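27/08/2026 - bench notes, handover task, plastic bags

Reran the "confidence-weighted" version of the handover policy, the one from the Pranley write-up that is supposed to beat our plain imitation baseline on soft objects. I am writing this down before I read the summary sheet again, because the summary sheet makes me more cheerful than I should be.

Setup is unchanged since the last entry. Two arms on the gray table, overhead camera plus wrist cameras, low-resolution input because that is what the policy was trained on. Training set is 670 demonstrations, all teleoperated, most of them by Yurani Lozano and the rest by me. Mine are worse. I stop too long before closing the second gripper and the policy has learned to stop too long as well, which you can see in the joint traces if you lay them over each other.

The claim we are testing: if each demo frame is weighted by how sure a separate grasp classifier is, the policy learns cleaner contact behavior and drops fewer soft items. Fine in principle. My problem is with how "drop" and "success" get counted. The scoring script calls a handover good when both grippers report closed and the item is still within the center region at the end of the window. A bag can satisfy that with one gripper holding a fold of plastic and the other holding nothing much. Both report closed. Score goes up.

I went through the overhead frames for the bag trials by hand this afternoon, with the scoring output hidden.

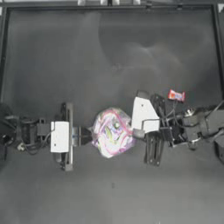
Aníbal Montoya thinks I am being too hard on the metric: the original paper used the same rule, he says, and if we change it now we can't compare with anything, including our own February numbers. He would keep the script as it is and report a hand-scored column next to it.

I can live with two columns. What I don't accept is that matching a weak rule makes the comparison mean something. If the rule rewards pinching, and the weighting also happens to favor frames where the classifier likes a tight pinch, then the method and the score are leaning on the same thing. The grasp classifier was trained on gripper-closed labels. So was the success rule, more or less. I would expect a gain from that even if the arms got no better at passing a bag across.

Results, such as they are. 152 trials on bags, same mix of start positions for both policies. Script score favors the weighted policy. By hand, 11 of the trials the script passed are ones I would call failures, and all of those belong to the weighted policy. Take them out and the gap between the two policies mostly closes. I have not run a proper test on this and one person scoring by eye is not evidence of much, me included. Yurani should score the same set without seeing my sheet.

Also not ruled out:
Checkpoint choice. The weighted run was taken at step 3060 because that was where its script score peaked. The baseline was taken at the end of training. That is plain cherry-picking and I should have caught it before starting.
Lighting. There is a glare patch on the upper part of the table and I don't know what the policy does with it. The bags are shiny and pale enough that the two could get confused.
Bag contents. Full bags hold their shape and are easier. I did not log fill level, stupidly.

One thing in favor of the method, to be fair to it: the approach phase does look steadier. Fewer small corrections from the right arm before contact, visible in the velocity plots for both start sides. If that survives the checkpoint fix I will believe it. It would still be a claim about approach and the paper's headline is about holding.

Next:
Rerun baseline and weighted at matched steps, three seeds each.
Add a pull check at the end - giving arm opens, receiving arm lifts and waits, bag must still be there. Aníbal wants the old rule logged alongside. Yes.
Yurani to blind score the overhead frames.
Log fill level per trial.
Leave the weighted policy out of the Wandier slides until the above is done. If they ask, the answer is that we have a number and don't trust it yet.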